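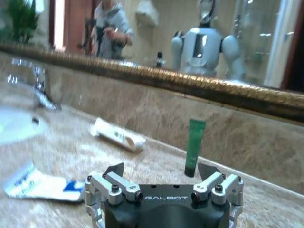

One customer wrote to ask whether the deposit on a rented storage unit comes back if you leave before the first month is up. It does, as long as the unit is swept out and the lock is off. The other questions we get most often are answered on this page.

Home | Units | Prices | FAQ | Contact

Where are you?
Pollthorpe Storage has two sites. The main one is in Vurkbridge, behind the Hoxha tile warehouse. The smaller one is on the Erneo road and has ground-floor units only.

How do I choose a size?
The smallest unit holds the contents of a closet and a few boxes. A one-bedroom apartment usually fits in a medium. If you are between sizes, take the smaller one first. You can move up at any time and we only charge the difference.

When can I get in?
The gate opens at 6 in the morning and closes at 7 in the evening, every day except the holidays posted at the office. Your gate code works at both sites.

What does it cost to start?
The first month's rent and the deposit. There is no sign-up fee. Rent is due on the first and we accept cards, checks and bank transfer. Late fees begin after six days.

Are my things insured?
Not by us. Many homeowner's and renter's policies cover stored goods, so call your agent and ask. If yours does not, you will need a separate policy before you move in.

What can't I store?
Food, gasoline, propane, paint thinner, live plants, animals and anything that needs to be plugged in. Tires are limited to one set per unit. Mattresses should be in a cover.

Can I get a package delivered to my unit?
Only at Vurkbridge, and only if you are there to sign for it. The office does not accept deliveries.

I lost my key. What now?
Bring photo ID to the office. We will cut the lock and sell you a new one. We don't keep spare keys.

How do I move out?
Give us seven days' notice in writing or by phone at extension 3136. Moves in December need to be booked ahead, as the loading bay is shared.

Last updated: November 2022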